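3.2 Arbeitsplatz und Aufgabenverteilung

Die Erhebung fand in der Versuchsküche des Verpflegungsbetriebs Kalau statt, in der das Vorsortieren von Kleinteilen schrittweise auf einen Roboterarm übertragen wurde. Zuvor räumten die Beschäftigten Geschirr, Lebensmittel und Reinigungsmittel von Hand um. Abbildung 2 zeigt den Arm bei der Arbeit am gemischt belegten Tisch.
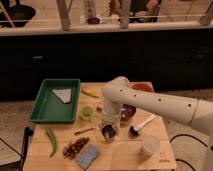

Abb. 2: Roboterarm mit abgesenktem Greifer an einem kleinen dunklen Gefäß; links das grüne Tablett.

In die Auswertung gingen 500 Greifvorgänge sowie die Schichtprotokolle von 30 Beschäftigten ein. Die Protokolle folgten dem Schema von Gustmont, das Eingriffe, Wartezeiten und Rückfragen getrennt erfasst. Mit der Umstellung verlagerte sich die Tätigkeit vom Umräumen zur Aufsicht - eine Verschiebung, die von den Befragten unterschiedlich bewertet wurde.
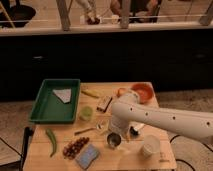

Als entlastend galt vor allem der Wegfall gleichförmiger Handgriffe. Kritisch äußerten sich Beschäftigte, die ihr Arbeitstempo nun am Takt der Anlage ausrichten mussten. In 82 Protokollen ist vermerkt, dass die aufsichtführende Person einen Vorgang unterbrach und den Gegenstand selbst umsetzte. Solche Eingriffe waren in der Stellenbeschreibung nicht vorgesehen und wurden erst ab Juli als Arbeitszeit gesondert ausgewiesen. Die Einweisung am Standort Pravommont wurde daraufhin um einen Abschnitt zur Übergabe zwischen Mensch und Anlage ergänzt.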